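Ticket 119: Tymoshchuk's Tower - save file won't load after level 2 on cartridge release

Status: closed
Opened by: Vira Skoryk
Assigned to: Hamisi Owino
Product: Tymoshchuk's Tower, cartridge edition, published by Stenex
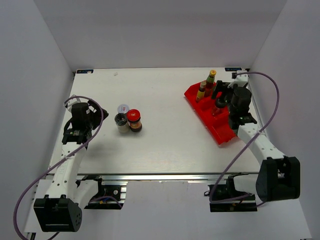
Tymoshchuk's Tower is a side-scrolling platform game with battery saves, and the copy in this ticket stops loading its save once the second boss has been beaten. The player starts a game, clears level 1, clears level 2, and saves at the well. On the next power-up the file shows in the menu with the right name and the right number of keys, but choosing it leads to a black screen with the music still playing. The report first called it "the white room bug," and that name needs clearing up before anything else. There is a real white room in the game, the bonus stage behind the clock, and it looks much like the table space in the picture at the top of this ticket: white floor, pale gray walls at the back and on both sides, soft shadows on the ground. The save problem has no connection to the bonus stage. It happens whether the player has been in there or not.

Original report (Vira Skoryk)

I bought the game used, with box and manual. It plays fine from start to finish if I leave the console on. I have finished it once that way. Saving after level 1 works and the file loads. Saving after level 2 gives me a file that shows in the menu and does not load. I get a black screen and the level 3 music. Start and Select do nothing. I have to switch off at the console.

Things I have tried:

Cleaned the contacts with alcohol and a cotton swab. No change.
Used save slot 2 in place of slot 1. Same result.
Deleted all files and started over. Same result.
Tried a different console, same model. Same result.

The game shows version 1.0 on the title screen if you hold Down. I play with the Aletti pad, the one with the turbo switches.

Reply (Hamisi Owino), 10:25 a.m.

Thanks for the clear list. If the level 1 save holds, the battery is good, so please don't open the cartridge yet. I need three more things from you.

1. How many keys you are carrying when you save at the well.
2. Whether you picked up the Jurkeck lantern in level 2. It is in the side passage under the second waterfall.
3. Whether the turbo switches on the pad are on when you save.

Reply (Vira Skoryk)

29 keys. Yes, I always get the lantern. Turbo is on for the B button because I use it for the slingshot. I did not think to turn it off in menus.

Reply (Hamisi Owino)

I can repeat it here on a version 1.0 cartridge. My notes so far:

Level 2 save, no lantern, 29 keys: loads.
Level 2 save, lantern, 10 keys: loads.
Level 2 save, lantern, 25 keys: loads.
Level 2 save, lantern, 26 keys: black screen.
Level 2 save, lantern, 29 keys: black screen.

Turbo made no difference in any of these. I ran the failing ones with a standard pad and with turbo on and off.

So it takes the lantern and more than 25 keys together. The lantern is stored in the same part of the save as the key count. When you come back into the game, the count is read wrong and the game tries to place you at a door that doesn't exist in level 3. That is why you hear the level 3 music - the level has started, but the camera has been sent somewhere outside the map.

Most people never see this. You need to take nearly every key in the first two levels and also find the side passage.

Reply (Vira Skoryk)

That matches what I see. I did a run without the lantern last night and the save loaded. But level 4 is very hard in the dark. Is there a way to keep both? Also, is my old file gone? I had the map filled in and would like to keep it.

Reply (Hamisi Owino)

Your file is not gone. The data is fine and only the loading goes wrong. To get it back:

1. Start a new game in an empty slot. Don't touch the broken file.
2. Play to the first well in level 1 and save there.
3. Go back to the menu with Start and Select together. Don't switch off.
4. Highlight the broken file and hold Up and A while you press Start.

This opens the file at the start of level 1 with your keys, lantern and map kept. It was left in as a test option. You will have to walk through levels 1 and 2 again, but the bosses stay beaten and the gates stay open.

After that, spend keys before you save. The merchant in level 2 takes five keys for a potion. With 29 keys, one potion brings you to 24 and the save at the well will load. Once you are in level 3 you can carry as many as you like, as the later wells store the count in a different place.

Reply (Vira Skoryk)

Step 4 did nothing the first two times. I was pressing Start too soon. On the third try I held Up and A until the cursor stopped blinking and then pressed Start, and it opened in level 1 with everything there. Bought one potion, saved at the level 2 well with 24 keys, switched off, switched on, and it loaded. I am now in level 3 with the lantern.

One small thing: the potion icon shows in the menu as an empty bottle until you open the inventory once. It doesn't affect anything.

Reply (Hamisi Owino)

Good, and thanks for the note on the cursor. I have added it to step 4 in the help page. The bottle icon is a known display fault in version 1.0.

Version 1.1 cartridges have the save fault fixed. You can tell them apart by holding Down on the title screen. Version 1.0 cartridges can't be updated, so the key limit at the level 2 well stays for those copies.

Resolution: workaround supplied and confirmed by the reporter. Fault limited to version 1.0, level 2 well, lantern held, more than 25 keys.
Related: bottle icon shows empty until inventory is opened (display only, no fix planned).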